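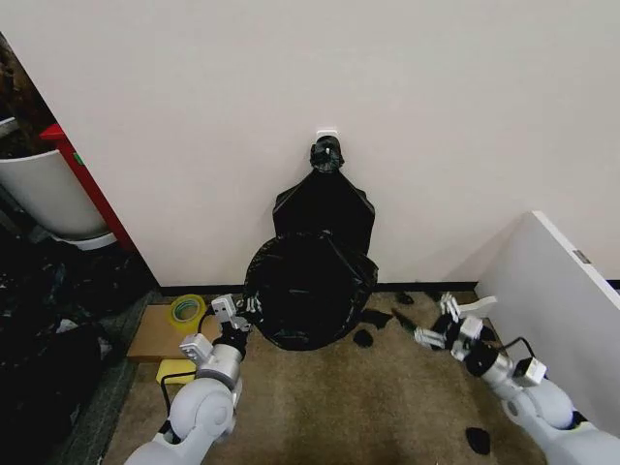 Werkstatt > Tipps > Datenaufnahme > Müllbeutel

Zuletzt aktualisiert: Donnerstag, 30. November 2023

Müllbeutel als Übungsobjekt: Hinweise für die Aufnahme

Schwarze Folie glänzt und verändert bei jeder Berührung ihre Form. Für Demonstrationen mit zwei Händen ist das nützlich, sofern die Ausgangslage dokumentiert wird.

Aufhängung: Hals verdrehen und an der Wand befestigen, der Bauch liegt auf dem Boden auf. Frei hängende Beutel pendeln nach dem ersten Kontakt zu lange.

Füllung: zerknülltes Papier, höchstens 60 Liter. Im Projekt Eltimer entfielen von 3141 Episoden 446 auf überfüllte Beutel – fast alle wurden verworfen.

Anfahrt: Beide Hände seitlich und tief ansetzen, Finger erst kurz vor der Folie schließen. Wer von oben greift, verdeckt der Kopfkamera den Hals.

Folienreste: Abgerissene Stücke entweder vor jeder Episode aufsammeln oder über die ganze Serie liegen lassen und im Protokoll vermerken. Gemischte Serien lassen sich später kaum trennen.

Hilfsmittel: Klebeband, Karton und Schwamm dürfen im Blickfeld bleiben. In Bomville werden sie seit Mai alle paar Episoden verschoben, damit das Modell sie nicht als Ortsmarke lernt.

Fehlversuche: nicht löschen, sondern mit eigenem Kennzeichen ablegen. Abbrüche durch den Bediener getrennt führen.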